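Search this site Search Search

Student Projects in Applied Automation
Final report

Review of the Skudeo beverage kit for small robot arms

Genalyn Quiambao and Cadi Owen

1. Why we chose this product

For the second half of our course we had to choose one commercial robot product and test if it does what the seller promises. We chose the Skudeo kit. It is sold to offices, schools and small cafes who already own a robot arm and want to use it for serving coffee. The kit does not include the arm and it does not include the coffee maker. It includes a software license, a set of ready-made motions, a printed guide and one year of support by e-mail.

We had two reasons. The first is that our department already has an arm, so the cost was only the license. The second is that one of us (Cadi) worked in a cafe before the studies and has opinions about how a cup should be handled.

The seller, Balaskas, gave us a student license for one semester. They did not pay us and they did not read this report before we handed it in.

2. What the kit promises

The product page makes many claims. We took the four which can be tested in a normal laboratory:

- a person without robot experience can set up the kit in one afternoon
- the kit works with most coffee makers for home use
- the kit works with most mugs
- after the setup, the arm can serve without a person correcting it

We did not test the claims about safety near the public. This would need a proper risk study, and our supervisor told us to leave it out. During all our runs a person was standing with a hand at the stop button.

3. Setup

The guide has 65 pages. The first part is good and the pictures are clear. The part about calibration is difficult, also for us, and we had already one course in robotics. It uses the word "frame" for three different things: the coordinate frame of the arm, the metal frame of the table and the picture frame of the camera view. We lost one evening because of this. We wrote to the support and they answered the next morning, politely, with a corrected page. The corrected page should be in the guide.

The software is called Sketier Studio and it runs in the browser. The user moves the arm by hand to a place, presses "keep", and gives the place a name. After that, the ready-made motions are connected to the places. For our job we needed 11 places. Genalyn did the first setup alone, because she had not used this arm before, and she needed two afternoons. So the first promise is not true for us, but it is also not very far from true.

One thing we liked: when a place is saved, the software asks how sure you are about the height. If you choose "not sure", the arm comes down more slowly there. It is a simple idea and it helped us many times.

4. Test method

The job was always the same. The arm has to take a mug from a stand, put it under the brewing head of the coffee maker, wait, and bring it back. A person puts in the coffee and presses the button on the machine. The kit has a motion for pressing buttons, but it is sold separately and we did not have it.

We made 60 runs with an empty mug. Only when these were finished, we made 12 runs with cold water in the mug, filled by hand up to a line. We did not use hot coffee with the arm. A run was counted as good if the mug arrived at the correct place, stood upright, and no person touched anything.

The two ends of the job are close together on our table, with the base of the arm behind and between them. The guide recommends this layout. It makes the motions short, but the elbow of the arm has less space to turn than we expected, and we had to change the order of two places so it would not fold too tightly.
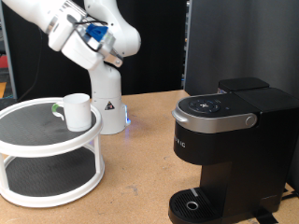

Page 7

The mug is waiting on the upper level of the stand, with the Keurig on the other side and nothing in the gripper. We kept the upper level for all runs, as the lower one gives the hand very little room. The handle of this mug is an open hook with a green patch around the outer curve. A hook like this is not in the list of handle types in Sketier Studio. The list has "closed ring", "two handles" and "none". We chose "none" and let the arm hold the body of the mug.

5. Results

With the empty mug, most runs were good. The bad ones were nearly all of the same kind: the mug was put down too near to the front of the drip tray. When we saved this place again with the "not sure" setting, the problem became rare. With water the results were less good. The arm stops quite suddenly after lifting, and the water moved over the line. There is a setting called "soft carry" which should help. We found it in the menu only in February, when the water runs were already finished, and we are sorry for this.

The mug question was the weakest point of the product. Another group lent us a tall travel cup from Puddale, and the software refused it because of the height. For a product that promises "most mugs", the list of shapes should be longer, or the user should be able to draw a shape.

6. Our opinion

We would recommend the kit to a school which has an arm and a patient teacher. We would not recommend it yet to a cafe. The price of the license is fair for the motions, but the button motion should be included, as without it a person must stand beside the machine anyway.

Cadi thinks the second year of support is worth the money. Genalyn does not think so, and would prefer a better guide.

7. Open points

The soft carry setting should be tested with water. The guide page about calibration should be checked again after the next update. Our saved places and the run sheets are in the course folder, and the next group can use them if the table is not moved.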